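Notebooks > Textiles > Dye bench > November

Dye bench, November, started 3 pm

Weld bath again, for the Gyamfi napkins. 500 g dried weld from Grelska, chopped, soaked overnight. Smells of old cabbage as usual.

Alum pot up to 36 degrees before the cloth went in, slow. Last batch went in too hot and came out patchy, esp. along the hems. Stirred every few mins, not enough probly.

Dye pot: 30 mins at low heat, lid off. Pinch of chalk at the end. Colour jumped straight away, bright lemon. Too bright for what Gyamfi want. Iron dip for the second lot, 3 seconds and out, rinse at once. Goes olive if you dawdle.

Pallivex thread doesn't take. Stays white in the seams, so it's polyester whatever the label says. Ask Sestard for cotton reels, same weight.

To do
- wash test, hot, with the cheap powder
- strip on the windowsill for fading, half covered
- relabel the jars!! two both say "alum"
- mustard shade next to white crockery, counter by the sink 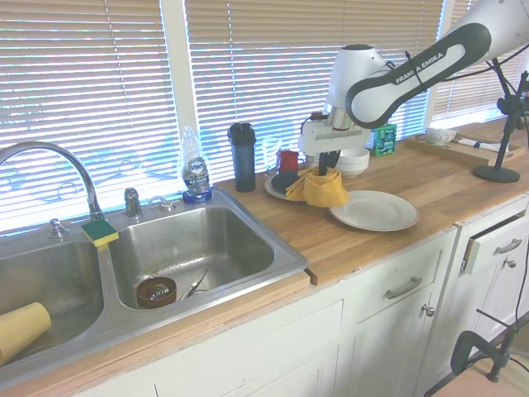 - find the good scales

Dye bench notes | contact: bench book, shelf by the door | Back to top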